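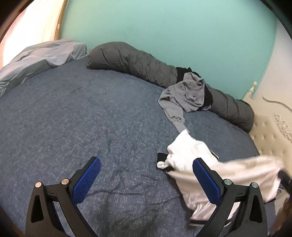
Laundry on the bed, blue-padded gripper at work on the white garment.

Progress report to Jornari: house rules for collecting in people's homes
From Lilibeth Tolentino

Hello all. You asked for something shorter than last time and with fewer tables, so I've left the tables out altogether. The money is going where we said it would, the rule book is on its fourth draft, and I have one request at the end which I hope you'll read before Thursday's call.

First, numbers. We have 1321 recordings in from the homes taking part, and 1088 of them pass the checks in draft four. Of the ones that pass, 624 are clothes and bedding, which is more than I planned for. Laundry is what people have lying about, so they pick it when we let them choose. I'd like to steer the next batch towards kitchens a bit, but I don't want to push anyone into it.

Now the rules themselves, as that's what you're paying for! Draft three was far too long. I sat down with the Clolteck people and we went through it line by line over one very long afternoon, and what came out is something a person can read over a cup of tea. The parts that changed most:

Bare hands. The old rule said no hands near the gripper at all, and it was hopeless with soft things. You can't straighten a shirt with one gripper and no help. The new wording lets the free hand hold cloth, so long as it stays well clear of the fingers and never goes between them. Collectors are much happier. I still want a proper distance in there and we haven't agreed one — Clolteck would like a hand's width, I'd like double that.

Hinges and linkages. Open mechanisms and long threads don't mix. Drawstrings, loose hems and thin straps now get a mention of their own, and the collector has to stop and let go before freeing anything that has snagged. No tugging. We also ask for the pads to be wiped between homes and looked over for splits.

Private things. This took the most time and I'm still not fully pleased with it. A bedroom tells you a lot about a person. Draft four asks the householder to walk the room first and take away letters, photos, medicines and anything with a name on it, then sign to say they're content with what's left. They can pull a recording afterwards without giving a reason. A few have done so and it went smoothly, apart from one copy that sat on a spare drive longer than it should have. I've written that up separately and the drive rule is now much stricter.

Leaving things messy. I know Söderlund wanted tidy, matching starting layouts in every home. I've argued against it and I'm going to keep arguing. If the clothes are in a heap, record the heap. The rule now says don't stage, don't tidy for show, and do write down what you moved for safety.

What's gone less well: training. Only 65 collectors have finished the new short course, because I was slow getting the booking page up (my fault, sorry). Futerlow have offered us their room for evening sessions, so we should catch up before the next draft goes out. I also underestimated how long it takes to check a recording by eye. It's dull work and people get tired, so we now swap checkers every hour and the missed faults have dropped.

Spending is on track apart from travel, which is a little over. I've moved some of the printing money across to cover it, as your terms allow.

So, my request. I'd like to shift the final draft back by a month, to the end of December, so the hand distance rule can be tried out properly in homes before we print it. No extra money needed, just your say-so. If you'd rather talk it through, ring me any time after ten.

Lilibeth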